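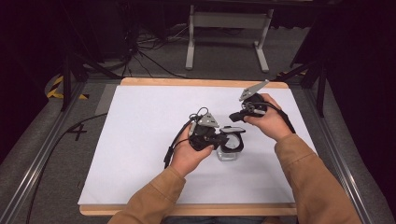
How many empty jars does a kitchen need? Fewer than most of us keep, and 11 is plenty for a household that doesn't make jam.

Start by pulling every jar out of the cupboard and putting them on a sheet of white paper. Small chips and old glue show up well against it. A clear, square-sided jar is worth saving, as it sits flush with its neighbors and you can see what's left in it.

Match the lids next. Any jar without one goes in the recycling, or holds pencils. Arna, the housewares shop, sells spare lids in packs of 50, but few kitchens will use that many.

Soak labels overnight. I did mine in March and have bought seven jars of olives since.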